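Unit 7: Evaluating a Packaged Manipulation Service
Course handout, Department of Applied Automation, Katiyar Institute
Prepared by Keyvan Rostami

Purpose of this unit

Earlier units dealt with robot arms as machines: joints, reach, payload and control. In this unit the object of study is a commercial offer built on top of such a machine. Students will read the terms of the Serkholm Tabletop Package, supplied by Stovuveck, and prepare a written review of the kind a purchasing office would accept. The package is offered to laboratories that already have an arm and want a set of household tasks ready to run on it.

The review is due on 7th July. It counts toward the coursework grade and may be written alone or in pairs.

What is on offer

The supplier divides the package into a task library, a setup guide and a support service. The task library contains written definitions of short pick-and-place jobs, each with a starting arrangement, a goal and a rule for deciding whether the goal was met. The setup guide covers placement of the arm, the work surface and the cameras. The support service answers questions in writing and reviews recorded attempts sent in by the customer. The arm itself, the furniture and the objects to be handled are not included.

The price is $629 per arm for a license of one year. Customers may renew the library without the support service, but they may not buy support alone. Students should note that the license is tied to the arm and not to the room. A laboratory that moves its arm between rooms pays once, while a laboratory with a pair of arms on one bench pays twice.

The fruit task

For this unit we use a single task from the library, listed by the supplier as "Return to Tray." A serving tray holding several pieces of fruit stands on a table, and one piece lies on the table outside it. The arm must pick up the stray piece and place it in the tray with the rest. The task is simple to state, and for that reason it shows clearly how much a task definition has to settle in advance. The wording of the goal says nothing about the other fruit. A reader must look in the scoring rule to learn that moving a piece already in the tray is permitted as long as it stays there.

The supplier describes its tasks as suitable for "ordinary furnished rooms." Students should consider what that phrase commits the supplier to. A coffee table is lower than most laboratory benches, and the base of the arm has to stand on something of suitable height close by. Cushions, covers and daylight from a window all enter the camera's view and change what the software has to cope with.

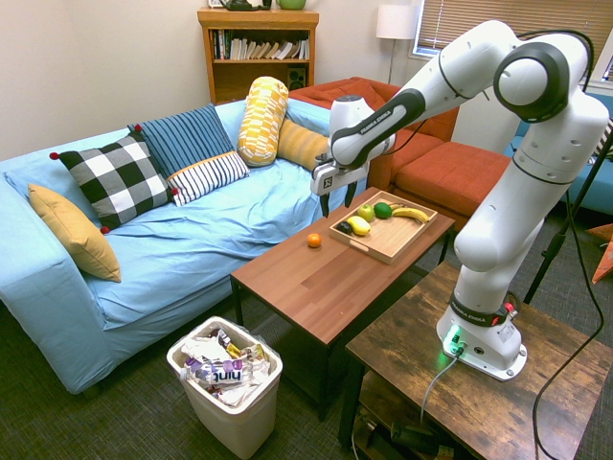 Abhishek Negi objected, when a draft of this unit was circulated, that a rule allowing the other pieces to be moved makes the score too generous. A person tidying a table would not push the lemons about, he wrote, and a customer reading a high score would assume that the arm had not done so either. The objection is a fair one and students are invited to take a position on it. The supplier's reply, given in the setup guide, is that a stricter rule would require each piece to be tracked separately, and that many customers do not have the means to do this.

Points to examine

1. The starting arrangement. The definition gives a zone for the tray and a zone for the stray piece, but leaves the order of the fruit inside the tray to the operator. State whether two laboratories following the same text would produce results that can be compared.

2. The choice of objects. The library asks for "common fruit of mixed shape." A banana and a plum place quite different demands on a two-fingered gripper, and so does a tangerine, which is small, rounded and free to roll. State whether the list should be closed, with named items and sizes, or left open as it is now. Real fruit also changes over a long series of attempts as it softens and browns, and the setup guide does not say when a piece should be replaced.

3. The approach. The definition assumes that the gripper comes down on the piece from above with its fingers open and pointing toward the table. It does not exclude a grasp from the side, yet the scoring sheet has no box for one. Read the sheet line by line and note any other motion that an operator would have no way to record. 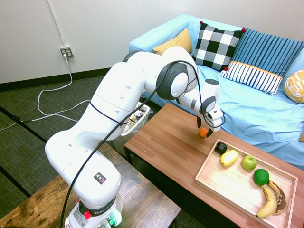

4. The record of attempts. Stovuveck asks customers to send in 135 attempts before it will issue a written assessment. The terms do not say whether failed attempts count toward this number, or whether an attempt stopped by the operator is a failure. A reviewer should ask for both points to be answered in writing.

5. The work area. The setup guide asks for a clear path between the base and the table but gives no minimum distance to other furniture. It is also silent on the routing of cables along the arm and across the floor. Compare this with the safety checklist issued in Unit 2, and list every item on the checklist that the guide leaves to the customer.

Comparison with the Purklow offer

Students who attended the April session will remember the Purklow service, under which an engineer visits the laboratory, sets up the tasks and scores them. The two offers differ mainly in who carries the work of judging. Under Purklow's terms the customer receives a finished report and has limited say in how it was reached. The Serkholm package leaves the scoring in the customer's hands, so the quality of the result depends heavily on the care of the operator. The review should include a short section on this difference. It is not necessary to recommend one offer over the other.

Form of the review

Write in full sentences, under the headings Terms, Task Definition, Scoring, Safety and Recommendation. Quote the supplier's documents where the exact wording matters and give the section number each time. Unanswered questions should be listed at the end, addressed to the supplier, in a form that could be sent without further editing.

Copies of the license terms and the scoring sheet are held at the course office and may be consulted there during opening hours.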